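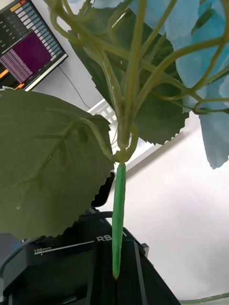
Leaf joint and lower stem on a blue artificial flower.

GERKEVTON ASKS WHETHER "EVERLASTING" FLOWERS ARE WORTH KEEPING

Saturday, January 13, 2024 - Household advice service Gerkevton today publishes Plasitz, a short guide to sorting artificial flowers, and it does not take the trade's favourite word on trust.

"Everlasting" appears on a great many labels. Gerkevton would like to know what is supposed to last. Fabric petals can fray, and moulded stalks show their ridges in daylight however good they looked in the shop. A serrated leaf edge is a nice touch, but it does not make a bunch worth a shelf all year.

The guide runs to 60 pages and suggests laying every stem out on a plain white surface before deciding anything. Big blooms go together on one side, small buds in a basket, loose greenery on its own. Anything that has sat in a cupboard since last March should have to argue its case.

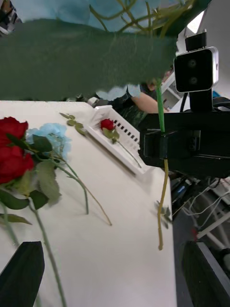
Red rose and pale blue bloom on the table, with a small red bud in the white basket.

Gerkevton is equally doubtful about storage boxes sold for the purpose. An ordinary basket with slotted sides will do for short stems - long ones can lie flat in a drawer.

Plasitz is free to download, and 800 printed copies are available on request. A follow-up guide, Pellegrini, will look at dried flowers, about which Gerkevton also has questions.

ENDS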